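Balogun Magnetic Wallboards: Frequently Asked Questions

Applies to the Balogun and Balogun Wide wallboards. For the Driltov mobile stand, see the separate assembly sheet.

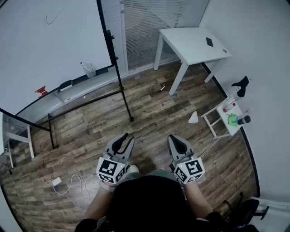
A large whiteboard with a black frame and a marker tray along the bottom edge.

What is the writing surface made of?
The Balogun has a vitreous enamel face fused to sheet steel. It accepts magnets and dry-wipe ink. The lower-priced Udard board has a painted steel face, which also takes magnets but scratches more easily and carries a shorter guarantee.

How soon can a new board be used?
Peel off the film and wipe the surface with a damp cloth, then dry it. Leave it for 24 hours if it has come from a cold store or an unheated van. Ink applied to a cold surface can bead and may be difficult to remove.

Which pens are suitable?
Any pen marked as dry-wipe. Bullet tips give a more even line than chisel tips on enamel. Flipchart pens look similar and are often kept in the same drawer, but most are not dry-wipe.

Someone has used a permanent marker. Can it be removed?
Usually. Write over the mark with a dry-wipe pen, wait a few seconds and wipe. Repeat if needed. If a shadow remains, use a little isopropyl alcohol on a soft cloth, rinse with water and dry. Do not use acetone on the Udard – it softens the paint.

Why does the board look grey after wiping?
Dry erasers move pigment about and leave part of it behind. The residue builds up into a haze, most noticeably where people write at shoulder height. Wash the eraser pad or replace it, then clean the whole board with warm water and one drop of washing-up liquid. Rinse well. A film of detergent will make the next ink harder to wipe off.

How often should it be cleaned?
Dry wipe after each use. Wet clean once a week in classrooms and meeting rooms, once a month elsewhere. Writing left up for long periods should be removed and redrawn at least every term.

Can the board be fixed to plasterboard?
Yes, provided the fixings go into studs or a timber batten. The supplied plugs are for brick and dense block only. The Balogun Wide needs two people to lift and should not be hung on plasterboard fixings alone.

What height should it be hung at?
For adults, set the lower edge 900 mm above the finished floor. For primary classrooms most schools go lower, and the brackets do not limit this. Allow at least 100 mm clear above the top rail so that the board can be lifted on and off its hooks.

Is the marker tray removable?
Yes. It clips into the lower rail and slides out to the left once the end cap is off. Empty it before sliding. Dust from the eraser collects in the channel behind the tray and can be cleared with a dry brush.

The board rocks when I write on it. What is wrong?
The lower brackets have not been tightened, or the wall is not flat. Loosen both lower brackets, pack behind the low one with the plastic shims and retighten. If the rocking is at the top, check that both hooks are fully seated.

How do I reduce glare?
Move the light before moving the board. A lamp directly in front of the surface will reflect whatever the finish. The Flukport matt face is available for rooms with projectors, but it needs more frequent wet cleaning and ink does not lift from it as readily.

Can printed grid lines be added?
Lines can be fired into the enamel to order, but not added later. For existing boards, use thin magnetic strip or lining tape. Tape left on a Udard for more than a year may lift the paint when removed.

What does the guarantee cover?
Failure of the writing surface in normal use. It excludes impact chips, damage from abrasive pads and boards fitted outdoors. Keep the label from the back of the frame – the batch number is on it.

Which spare parts can I order?
End caps, trays, hooks, shims and corner pieces. The full bracket set is part 331 and fits every Balogun made with the current rail. Older boards with a rounded rail take a different bracket, so measure the rail depth before ordering.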